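二级料盒

八点差一刻，我在 Nestunport 的 26 号楼门口签了到。接待台给每人发一张胸牌、一副护目镜和一张对折的流程单。流程单上写着：上午参观，下午答疑，演示工位在一层东侧，观看时站在黄线以外。我在 Manalo 做了多年来料复检，这次的任务写在出差单上，只有一行：评估双臂工位用于旧件分拣的可行性，交报告一份。

Wedent 每年六月开放一次车间。往年看的是注塑和波峰焊，今年流程单上第一次出现了机器人。工位由 Stilto 集成，放在原来的返修间里。返修间我认识，刚入行时在那里借调过三个月，负责把拆机件按线束、电源板、接插件分开。那时窗下是一排木凳，墙上有一台挂钟，走得偏快。现在木凳没有了，挂钟还在，我对了一下手表，仍然偏快。

带队的人叫 Ronaldo Enriquez，Stilto 的现场工程师。他说话前先看一眼控制柜的状态灯，灯是绿的，他才开口。

“今天演示两种对象。”他说，“刚性件，就是电路板。柔性件，就是线。刚性件我们有把握，柔性件请各位自己看。”

有人问把握是多少。他说下午答疑时给数据，上午只看动作。

我把笔记本翻到新的一页，写了表头：对象、初始状态、接近方向、夹持点、失败形式。这张表头是我当年给新人写作业指导书时用的，后来一直没有改过。人手分拣和机器分拣在这五栏里没有区别，区别在第五栏的内容。人手失败多数是累，写在纸上叫“漏检”。

第一轮开始前，Enriquez 请我们看腕部相机的回传画面。显示器挂在黄线这一侧，高度合适，就是反光严重。料盒内壁亮，车间顶灯也亮，两样叠在一起，画面里总有几块白。他说换过哑光的料盒，吸尘，又换了回来。

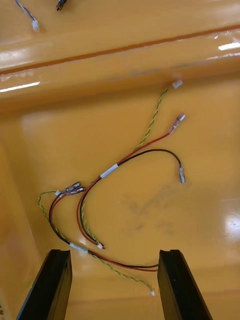
线束的麻烦在于它没有固定的形状。一块板子从任何方向放下去还是那块板子，识别模型只需要求出位置和转角。一条线束放下去，每次都是新的零件。分支往哪边倒，端子压在谁下面，取决于上一个人松手时手腕的方向。我带新人时规定松手前要把线束理顺，端子一律朝外。规定执行了两个星期，后来没有人执行，我也没有再提，因为理顺一次的时间够分拣下一件了。

我在第二栏写：自然散落，未理线。又在第三栏写：自上而下。

“夹哪里？”站在我右边的人问。

“理论上夹胶带缠过的地方。”Enriquez 说，“那里截面稳定，线不会互相错动。夹单根线也能提起来，但另一头会甩。”

“要是没有胶带呢？”

“那就夹根部。根部也没有的话，叫人。”

他说“叫人”时指了指控制柜旁边的按钮。按钮是普通的自复位按钮，外圈磨得发亮。我记下来：人工介入，一键。介入频率待问。

机械臂动得很慢。开放日的速度上限由安全程序定，比生产速度低，这一点流程单背面有小字说明。慢有慢的好处，能看清夹指下降到什么高度开始减速，减速之后停多久才闭合。停顿里控制器在做一次重新定位，人站在线外会觉得它在犹豫。后排有个学生模样的参观者说它在想事情。Enriquez 没有纠正，只补了一句，说这段停顿可以在参数里改短，改短以后空夹会变多。

我想起借调那三个月，组长坐在我对面，姓什么不必写，工号我还记得。她分拣时从不看手，眼睛看着下一件。我问她怎么知道夹稳了，她说听。端子碰到料盒的底有一种声音，板子边缘碰到又是一种。我学了很久，只学会了一半，能听出板子，听不出端子。后来她调去了 Stilto 还是退休了，有两种说法，我没有核实过。

返修间从前很响。现在只有伺服电机的声音和控制柜风扇的声音。我试着听夹指碰到料盒，没有听见，可能是没有碰到。

第一轮做完，中间休息。接待的人推来一车瓶装水。Enriquez 站在控制柜前改一个参数，改完抄在一张卡片上，卡片用磁铁贴在柜门内侧。我凑近看，上面是手写的历次改动，没有日期，只有序号和数值，有几行划掉了，又在下面原样写了一遍。

“为什么划掉又写回来？”我问。

“因为改完发现原来的对。”

“那为什么不直接恢复？”

“恢复了就看不出我试过。”他把柜门关上，“下一个人会再试一遍。”

我把这一句记进了报告草稿，后来又删了。报告的格式里没有地方放它。

第二轮换成电路板。近似半圆的红板，中间开孔，元件排得密，高低不平。夹指要避开立起来的器件，只能找边缘，可是板边又不规则。Enriquez 说抓取点由模型给，人可以否决。他今天不否决，给什么就走什么。

夹指张到最大，开始下降。显示器前的人往前挤了一步，前排有人的鞋尖过了黄线，安全员说请退后，大家退后。

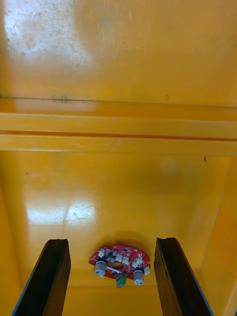

我们厂也试过类似的，后排有人开口说，板子没问题，问题出在接线端子上，夹指稍微斜一点就把端子座掰裂，裂了还看不出来，装回去通电才断。胸牌翻过去了，看不见是哪家单位。他又说，他们最后在夹指上贴了一层硅胶，硅胶一周换一次，换硅胶的工时比省下来的还多，项目就停了。

Enriquez 听完，问他用的夹持力是多少。

那人说了一个数。Enriquez 说偏大。那人说小了会掉。Enriquez 说会掉，掉了再夹，料盒里掉一次不要紧，裂了要紧。两个人都不说话了，看样子都觉得对方说的成立。

我在第五栏写：脱落（可接受）；端子座隐裂（不可接受）。写完发现这两条和我当年指导书上的措辞一样，连括号都一样。指导书是给人写的。当年为了第二条，我们扣过一个新人的奖金，他坚持说自己没有用力。后来返修间换了一批镊子，隐裂少了，奖金没有补发。签字的人是我。

这件事我没有跟 Enriquez 说，它不属于评估范围。

演示继续。目标是把板子从料盒移到托盘，托盘里垫了白纸。白纸的用途流程单上没有写，我问了，Enriquez 说颜色对比好，划痕也少，而且脏了可以抽掉最上面一张。我说我们用防静电垫。他说他们也有，在柜子里，垫子颜色深，黑线放上去相机就找不到了。

“静电怎么办？”

“这批是报废件。”他说，“真要上线，我写在风险清单里了，第二条。”

“第一条是什么？”

“线。”

我看了风险清单，他没有骗我。清单打印在一张纸上，第一条只有一个字，后面的对策栏是空的。第二条写得很完整，有责任人，有完成期限。我理解这种写法。真正麻烦的条目往往最短，因为一写长就要有人负责。

十点前后，台面布置成双臂协同的状态。左臂在左侧料盒上方，右臂到托盘这边来。控制柜上的灯从绿变成蓝，Enriquez 说蓝色表示两臂共享工作区，任何一臂停，另一臂跟着停。他让我们把手机调成静音，这与安全无关，是他自己的要求。

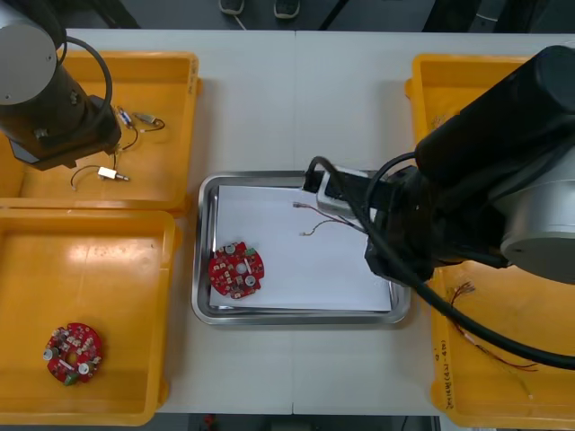

双臂协同工位，台面布置：黄色料盒、垫白纸的不锈钢托盘。

站在黄线外看，料盒上的手写字认不清。返修间的人喜欢在料盒上写字，这个习惯从我借调时就有。规定是贴标签，标签遇到酒精会掉，大家就用记号笔写。有人写料号，有人写自己的班次，有人写给下一班的话，比如“此盒勿倒”。组长写过一行，我记得是“先听后看”，写在一只早就报废的料盒上。我没有理由认为它还在。

我还是问了：“料盒是新的吗？”

“有新有旧。”Enriquez 说，“Wedent 给的，我没有挑。”

“字会不会影响识别？”

“会。第一周它老想去抓那些字。”他说，“后来加了训练图，不抓了。擦掉更快，不过他们说擦掉就不知道哪只盒子放什么了。”

旁边有人笑。Enriquez 没有笑，他在看右臂的夹指。夹指里的线很细，头上剥了皮，铜丝露着。裸铜丝夹起来容易散股，散股之后插不进端子。我们厂里的做法是剥皮之后马上搪锡，旧件做不到，旧件来什么样就是什么样。

右臂停了。左臂跟着停。灯还是蓝的。

等了一会儿，没有人说话。Enriquez 走到按钮旁边，手放上去，没有按。我看挂钟，又看手表，记下手表的时间。停顿比前面几次都长。按流程，超时应当报警，报警应当有声音。

“超时设了多少？”我问。

“今天没有设。”他说，“我想看看它会停多久。”

“这种事不适合在开放日做。”

“平时没有人陪我看。”

右臂动了，往回收了一点，重新接近。左臂跟着恢复。Enriquez 把手从按钮上拿开，去柜门里侧的卡片上写了一行。我没有过去看写的是什么。

我在笔记本上写：长停顿一次，自行恢复，未介入。写完觉得“自行”两个字不严谨，划掉，过了一会儿又在下面写了回来。

下一项是展示夹持姿态。工件换成带护套的线缆，一头套着热缩管。夹指夹住热缩管往下的一段，把端头竖起来给腕部相机看，由程序判断线头的种类：有端子的、没有端子的、需要重压的。这一步在我们厂由两个人做，一个看，一个报，看的人报累了就换过来。工位上由一臂完成。

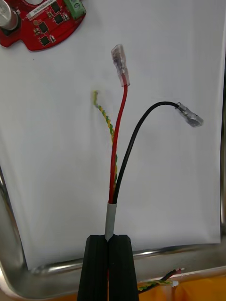
夹持姿态：热缩套管朝上，红、黑两线带绝缘护套端子，黄绿双绞线无端子。

程序的判断出现在显示器右下角，一行小字，三个字段。红线，合格。黑线，合格。双绞线，待处理。我在心里先判了一遍，结果相同。又判了一遍，仍然相同。我注意到自己是在它之后才看清双绞线的，画面里那一段有一点虚。

这一条写进报告是有利的。我写了。

答疑在二楼会议室，下午两点。Enriquez 兑现了上午的话，给了数据，电路板的一页，线的一页。电路板那页很漂亮。线那页他放得很慢，每个失败都附了回放截图，有一张里夹指夹住的是料盒的缝。后排那位参观者把胸牌翻过来了，坐到了第一排，问的全是夹持力。两个人算了半块白板，最后得到的数值在双方原来的数值之间，谁也没有说满意。

轮到我提问。我准备的问题是介入频率、换型时间、备件周期，按顺序问了，他按顺序答了。主持人问还有没有。我说还有一个：腕部有没有装麦克风。

Enriquez 看了看天花板，那里没有状态灯。

“没有。”他说，“为什么要装？”

“端子碰到料盒的底，和板子边缘碰到，声音不一样。夹稳和没有夹稳也不一样。”

“您能听出来？”

“能听出板子。”我说，“端子听不出来。以前这间屋里有人能。”

他问那个人现在在哪里。我说不清楚，有两种说法，其中一种是在贵公司。会议室里有人低头翻名册，翻了一会儿，没有报出名字。Enriquez 在自己的本子上写了几个字，问我工号。我把工号报给他，报完才想起那是 Wedent 的工号，在 Stilto 查不到。他说没关系，先记着。

散会后我下楼取行李，路过东侧。演示工位已经断电，安全光栅的指示灯灭了，门没有锁。清洁工在拖走廊，拖到门口停下来，问我是不是还要进去。我说看一眼。

我站在黄线外面。料盒都在原处，线还散着，没有人理。我从口袋里找到一枚硬币，想了想，又放了回去。报废件也是别人的件，黄线就是黄线，指导书里写过，参观人员不得向工位内投放任何物品。那一条是我起草的。

回程的车上我把报告写完。可行性一栏填：电路板可行；线束有条件可行，条件见附页。附页列了夹持力上限、托盘垫材、超时设定、人工介入按钮的位置。写到最后一条，我停了很久，写的是：建议加装声学传感，理由待补。

处里的人星期二打来电话，问“理由待补”是什么意思，附页不能留空项。我说那就把这一条拿掉。对方说也不用拿掉，补一句就行。我说让我想想，他说月底之前给他。

第二天上班，我在复检台前坐下，从待检筐里拿了一块板子，闭上眼睛，让它的边缘碰了一下料盒。然后拿起一条线束。隔壁工位的人问我在干什么，我说在写附页。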